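4 min read · 64 comments · 13 shares

Thread: Calf and foot massagers after long runs – worth it or not?

penryplodder
Right, I've just finished my first proper block of hill training (Penry loop, the one with the gravel climb) and my calves are absolutely cooked. I'm 52, a bit stubborn, and loving every minute of it! What does everyone do for recovery? I've got a foam roller and a tennis ball and that's my lot. My sister swears by one of those leg massagers you stick your feet in. Tell me everything.

Gaston
Love this question. Roller first, always. Slow, start near the ankle and work up, and stop when you find the sore spot – don't grind away at it. I do it in front of the telly with a cup of tea.

tarmac_tess
Walk the last ten minutes home. Costs nothing and it made more difference to me than any gadget. I had a Braveo massage gun, used it for a month and now it lives in the drawer with the dead batteries.

Nii Nutsugah
Going to disagree with Tess (in a friendly way!). Walking home is great, but I stand on concrete all day at work and then run, and by evening my lower legs feel like fence posts. A massager gets me to bed happy. I don't think it makes me faster, I just really enjoy it.

tarmac_tess
Enjoying it is fair enough, Nii. I only object when people say it flushes toxins. It doesn't flush anything.

Nii Nutsugah
Agreed, no toxins were flushed in my lounge room.

Firnent
Calf raises off a step, everyone! Two sets with a straight knee, two with a bent knee, every second day. I was forever tight until I realised my calves were just weak. Started in March with barely 13 in a row and I was over the moon when I got to 30. Favourite bit of training now.

penryplodder
Firnent, both legs at once or single?

Firnent
Both for the first few weeks, then single. Hold the rail.

Gaston
If you do go down the massager road, try before you buy. Some of them grip hard, and if you've got big calves like me you want plenty of room up top. Straps you can get at are handy too.

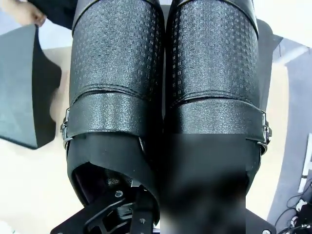 Padded sleeves, glossy black with perforated panels and wide straps.

tarmac_tess
Looks like a pair of motorbike boots. How do you clean it though? Sweaty runner legs, no thanks.

Gaston
Long socks, Tess!

penryplodder
You lot are brilliant. Calf raises tonight, walking the last bit home tomorrow, and I'll pinch my sister's massager for a weekend before I spend anything.

Comments (3 of 64)

hillrat256: Bent knee raises fixed my Achilles niggle. Took ages but so good.

mozzie_runs: Still on team tennis ball. Under the arch while I'm doing the dishes.

Dee: Anyone know if the Penry gravel is open again past the second gate?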